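Getting a Few More Good Years Out of a Home Computer

Posted Sep 11, 2020

I love an old computer. The desktop in my kitchen nook has been through two desks, a coffee spill and a teenager, and it still handles recipes, bills and video calls without a fuss. Most of what keeps it going takes an hour on a weekend and stuff you already have in a drawer, so before you start pricing a new one, try these!

Dust first, always

Shut the computer down, pull the plug and take it outside or into the garage. (I did this once on the dining room rug. Once.) Open the side panel and use short bursts of canned air, holding the can upright. Keep a finger on the fan blades so they don't spin. Get the vents at the back, then the power supply, then the fan on the processor, where the fluff packs down like felt. A soft, dry paintbrush is wonderful for the corners.

For a laptop, just blow gently through the vents with the lid closed. If you can hear the fan from the next room afterward, it may be time to have someone open it up.

Give it more memory

This is my favorite upgrade of all time. Going from 4 GB to 8 GB of memory made my desktop feel like a different machine, and the whole job was two clips and a firm push. Check your model number on the maker's site first to see which type fits. Touch something metal before you handle the new stick, and line up the notch. If it won't go in, turn it around!

Clear out the hard drive

Mine was down to its last few gigabytes and I had no idea why. Sort your Downloads folder by size and be amazed. I found 81 copies of the same school permission slip, plus a whole folder of installers for a Listier label maker I gave away years ago. Empty the trash when you're done, restart, and look at the free space again. It's very satisfying.

If the drive still makes the old spinning sound and you have the budget, swap it for a solid state one. I put in a 400 GB drive from Sarkance, copied everything over during dinner, and now the thing boots before the kettle boils.

Keyboards and screens

Turn the keyboard upside down and tap it over the sink. For sticky keys, a cotton swab barely damp with rubbing alcohol does it. Screens get a dry microfiber cloth and nothing else unless there's a real smear, and then a little plain water on the cloth, never on the screen. Window cleaner can eat the coating, so leave it under the sink with the other sprays.

Tame the cords

Bread bag tags! Write "printer" or "router" on one and snap it over the cord next to the plug. Long cords get a loose coil and a strip of hook-and-loop tape, never a tight knot. I bought a fancy Ustesach cord box for under the desk and a shoebox with a hole cut in each end would have looked just as nice, though I'd stick to the real one for a power strip, where heat can build up.

Back up before you forget

Pick one day a month and plug in an outside drive. I do mine when I pay the water bill. Unplug it when it's finished and keep it in another room. In December I make a second copy of the photos and leave it at my sister's house, and I sleep better for it. 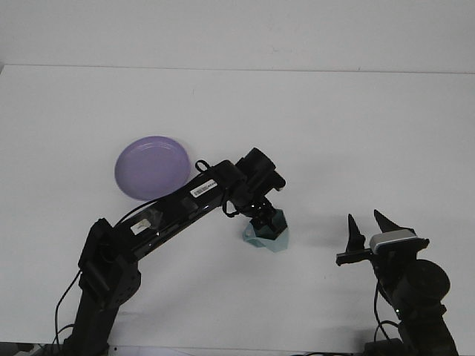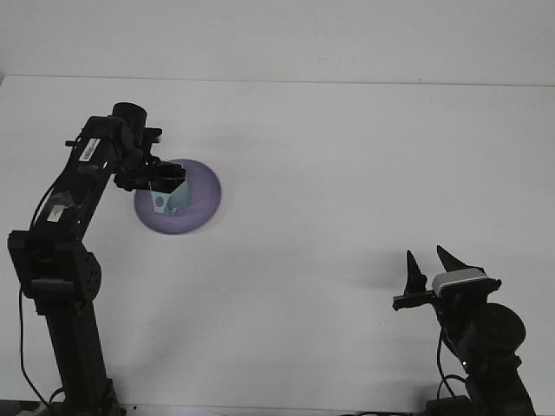
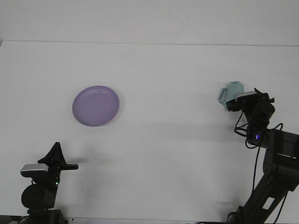 Dana Sleiman
Home and Workshop Editor

One more thing on selling or giving away the old machine: sign out of everything first, then run the full reset and choose the option that wipes the drive. Put the power cord in the same bag. Tape it to the case if you have to!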